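White worktops and the miracle cures

Every few months someone sends me a new way to get marks off a pale matt table. I try most of them and I throw out most of them. Toothpaste came round again in December. It is a mild abrasive with mint in it, and if you rub a matt finish long enough with any abrasive you get a shiny patch exactly where the stain used to be, which you will then see every morning at breakfast. Leave it in the bathroom.

Bicarb and vinegar is the other favourite. It fizzes, people like that, and once the fizzing stops you have slightly salty water. Use one or the other. Bicarb as a damp paste will shift tea if you go gently. Vinegar is for limescale, and keep it well away from marble.
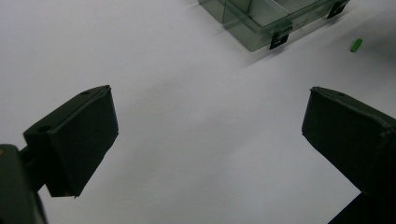 What I do most days is a drop of washing-up liquid in a bowl of warm water, a cloth wrung out hard, then a dry cloth straight after. The dry cloth matters more than anything in the bowl. Most of the grey film people complain about is old cleaner that was never wiped off, and spraying on more of it won't help.

Seon-mi Chae wrote to ask about the Pimar cream I grumbled about last time. I have now used it for 2 months. It took off biro, slowly. It did nothing for turmeric, whatever the tub says. Turmeric fades by a sunny window if you can move the table — otherwise wait, or put the fruit bowl on it.

Melamine sponges do work, but they are very fine sandpaper and I wish the packets said so. Try one on the underside first. Same goes for anything with bleach in it, and never mix bleach with the vinegar.

Next time, wooden spoons, and whether oiling them does anything at all. I have my doubts.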